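Forum > Handgreifer & Teleoperation > Wartung
Suchbegriff eingeben ... Erweiterte Suche

Montag, 30. März 2020, von skovitz_2518

Meine Fingerpads wandern nach 300 Griffen nach außen. Schrauben nachziehen oder Pads tauschen?

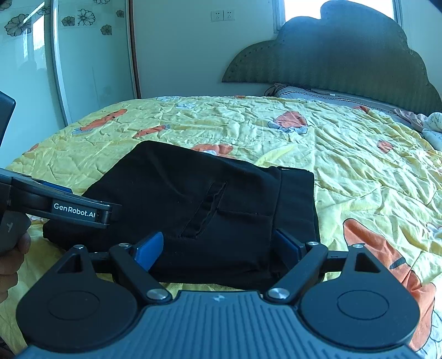
pearce: Pads erst mal drauflassen. Ich prüfe zuerst die Gelenke am Griffgehäuse. Bei den blauen Pads vor der schwarzen Hose würde ich mit den zwei silbernen Schrauben unten an den Fingern anfangen - danach neu nullen.

destinitz: Sehe ich anders. Nachziehen macht die Finger schwergängig. Pads runter, Auflage reinigen, neu kleben.

skovitz_2518: Probiere erst die Schrauben.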